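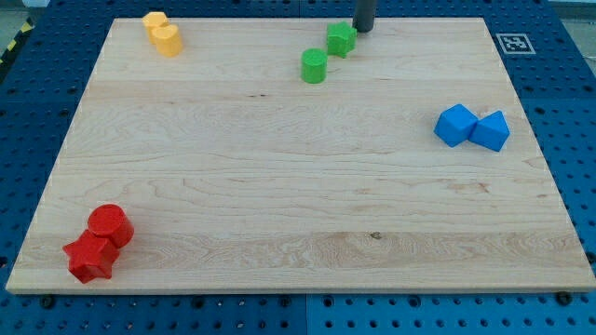

Por que a madeira empena depois de cortada, se a árvore já estava morta e em princípio não tinha mais nada a decidir?

Porque continua trocando água com o ar, e troca de forma desigual conforme a direção da fibra. A tábua perde umidade, encolhe mais de um lado que do outro e se deforma até achar uma posição em que as tensões se acomodem. A posição que ela acha raramente coincide com a do projeto.

Tecnologia da Madeira I — Notas da aula 3
Secagem, retração e outras decepções

1. Água livre e água de impregnação

A água na madeira está em dois lugares. A água livre ocupa o interior das células, como num copo, e sai primeiro, sem grande drama: a peça fica mais leve, mas mantém praticamente as dimensões. A água de impregnação está presa nas paredes celulares, e quando ela começa a sair a parede encolhe. O limite entre as duas fases chama-se ponto de saturação das fibras (PSF) e fica perto de 30% de umidade para a maioria das espécies. Quem escrever na prova que a madeira encolhe "desde o corte" perde o ponto, como já perderam muitos antes.

2. Como se calcula o teor de umidade

U = (massa úmida − massa seca) / massa seca × 100

O denominador é a massa seca. Por isso existem teores acima de 100%, que todo ano alguém me traz no relatório riscados a lápis, com um "erro da balança?" na margem. Não é a balança.

Exercício resolvido: um corpo de prova pesa 129 g úmido e 100 g depois da estufa. U = 29%. Está logo abaixo do PSF, ou seja, já começou a retrair.

3. Anisotropia

A retração longitudinal é quase desprezível. A radial é moderada. A tangencial costuma ser o dobro da radial, e desse detalhe saem quase todos os defeitos da lista abaixo. Uma tábua de corte tangencial, com os anéis em arco no topo, tende a encanoar com a concavidade voltada para a casca. A de corte radial se comporta melhor e custa mais, o que o fornecedor faz questão de explicar antes mesmo do bom-dia.

Conta rápida: tábua de 300 mm de largura, retração tangencial de 3% no intervalo considerado. Perda de 9 mm. Agora imaginem essa tábua colada, sem folga, dentro de um quadro rígido. Ela racha ou abre o quadro, e o marceneiro culpa a cola.

4. Defeitos de secagem

Encanoamento: curvatura na largura.
Arqueamento: curvatura no comprimento, no plano da face.
Encurvamento lateral: curvatura no comprimento, no plano da borda. Metade da turma troca este com o anterior.
Torcimento: os quatro cantos deixam de estar no mesmo plano. Comum em grã espiralada.
Rachaduras de topo: a água sai muito mais depressa pelo topo do que pelas faces. Selar os topos ajuda, desde que se faça logo após o corte.
Colapso: células achatadas por secagem rápida demais com umidade alta. Às vezes se recupera com vapor.

5. Leitura para o debate

O texto de Lụa Triệu sobre a serraria Kerkby defende a secagem ao ar, lenta, com separadores alinhados na vertical. O de Quang Lò, sobre as estufas da Volleck, defende o contrário com igual convicção e mais gráficos. Leiam os dois. Reparem que Triệu mede a umidade no centro da peça e Lò, perto da superfície — o que explica boa parte da briga e dispensa o tom da última página.

6. Para entregar

Uma página, até 20 linhas, com o esquema de empilhamento que vocês usariam para pranchas verdes. Indiquem espessura dos separadores, distância do solo e proteção contra sol direto. Entregas por e-mail no domingo à noite serão lidas com o entusiasmo correspondente.

A lista de exercícios de maio continua valendo, menos a questão 3, em que faltou informar a massa seca.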